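Home | Workshop | Kitchen | Storage | Search
We use cookies to remember your settings. Accept | Manage

Reseating memory in a desktop tower

A tower that powers on with no display, or reports less memory than is installed, often has a module that is not fully seated. Check this before ordering parts.

Shut down, switch off the power supply and unplug the cord. Hold the power button in for four seconds to drain what is left. Disconnect everything at the back, lay the case on its side with the removable panel facing up, and take the panel off.

Touch bare metal on the case before reaching in, and again each time you return to the bench. Carpet is a poor place for this work.

Move drive cables aside only as far as needed. SATA plugs are shallow and come loose with a light pull, so press each one home before closing up. If a long graphics card blocks the slot latches, remove the card first. Some boards have a latch at one end of the slot only.
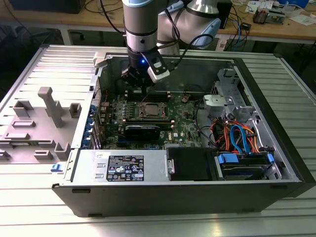

Open the latches and lift the module straight up by its edges. Blow out the slot with canned air held upright – short bursts, no shaking. Line up the notch, then press on both ends until the latches close. With two modules in four slots, follow the diagram in the board manual, as the correct pair varies.

Test with the panel off and hands clear. If the fault remains, try one module at a time in the same slot and label any that fails.

Notes by Chiharu Nagano, 18 November 2024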